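Ticket 136: Printed colours come out too pink on the Jornska
Opened by: Domenica Kuster, Minside Paper Goods
Handled by: Hacer Sönmez, Bilgin print support
Status: Open, waiting for customer
Date opened: May 10, 2018

Domenica wrote:

Hello, and thank you so much for picking up the phone this morning, I was getting in a real muddle. As promised, I'm putting it all in writing. We print our own greeting cards on the Jornska, and until last week the plain beige background on our Judunmont range came out beautifully. Now it comes out with a pink cast, a bit like a sticking plaster. The blues and greens look all right to me, and so does black text. I've cleaned the heads twice and changed the magenta cartridge, which was nearly finished anyway. The order is for 2,000 cards with August wedding invitations to follow, so I'd dearly love to get to the bottom of it before I cut into the good card.

Hacer replied:

Hello Domenica, it was lovely to talk to you, and please don't worry about the muddle, you explained it very well. Could you print the nozzle check page for me and tell me whether any of the lines are broken? Please also look in the print window under Paper and tell me what it says there. Don't clean the heads again for now, as it uses a fair bit of ink and twice is plenty.

Domenica wrote:

Nozzle check is perfect, every line whole. Under Paper it says Glossy Photo. I'm sure I never chose that! We use the uncoated card, always have. My nephew printed some holiday snaps for his gran on it last week, so there may be your culprit — he's a good boy but he does leave things as he finds them useful.

Hacer replied:

That would certainly do it, or most of it. Please set Paper to Heavy Uncoated, set Colour to Printer Decides, and save those two under a name of your own so you can get back to them. Then print one card, leave it for 8 hours and look at it by a window. I'd go by the dried card and leave the screen out of it for the time being.

Domenica wrote:

Done, and so much better. The pink has nearly gone. I still think there's a touch of it in the palest part, though my eyes may be tired by now, and my sister says she can't see it at all.

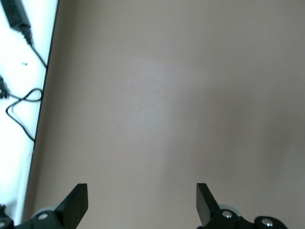
Hacer replied:

Pale neutrals are the hardest thing any printer is asked to do, so I do believe you, and a touch of pink often shows up there first. Before we change any more settings, though, please check the light you're judging by. Even a plain, smooth beige surface like this one looks greyer towards the right and has a soft pale patch near the middle where the light catches it, and a card held at a slant can fool you in just the same way. Lay the new card flat beside one from the old batch, both in the same spot, then swap them over left to right. If the pinker one is still the pinker one after the swap, take magenta down from 100 to 98 in the saved setting and print one more.

Domenica wrote:

I'll do the swap tomorrow in the front room, where the daylight is best. I've got three of the old cards in the drawer, thank goodness. Would you keep the ticket open for me until then?

Hacer replied:

Of course, it stays open. Do write on the back of each test card which setting it was printed with — pencil is fine.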